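Tiempo de lectura: 2 min

Pinzas de mano Floltari, tras 40 sesiones de demostración

Las compramos en abril para enseñar a un brazo a colgar llaveros en un soporte de sobremesa. Se lleva una en cada mano y se hace la tarea tal cual.

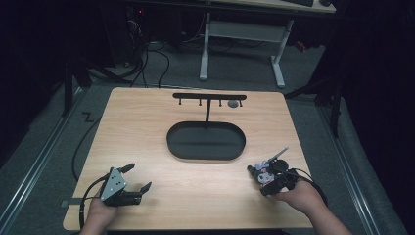 El agarre es cómodo durante los primeros 14 minutos. Después pesa la muñeca, y los cables obligan a vigilar el gesto. Jelle Verstraete prefiere el mando remoto de Iro; a mí me parece más lento para piezas pequeñas. 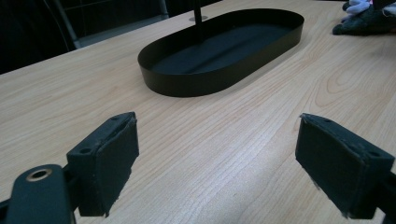
Los dedos abiertos frente a la bandeja, con el forro algo deshilachado.

Pedí recambio de las almohadillas y tardó 6 días. Nota: 7 de 10.

Maite Bermúdez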